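Sat 9 May

Switching to fake flowers

I gave up on cut flowers in April. The shop in Prandelside had put its bunches up again, and mine were lasting three days on the hall table before the petals dropped. The hall has no window and the heater is right there, so I can't blame the shop.

My neighbor Gervásio Moura has had artificial ones for years and I never noticed until he told me. His advice was to buy single stems - the ready-made bunches look stiff - and to bend each one a little before it goes in. He also said to use small vases, so you need fewer stems.

I bought 9 stems in Horstead and spent an evening on them. Dust is the main chore. A soft paintbrush works for that, and a cool rinse in the sink once a month.

I still buy real tulips for birthdays. Next I want to try something for the bathroom shelf, probably in white. 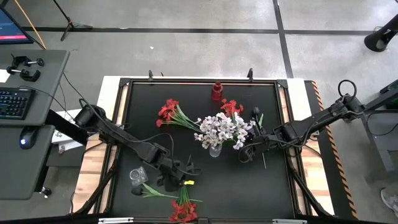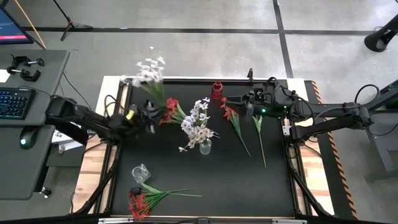

Artificial flowers and small containers on black.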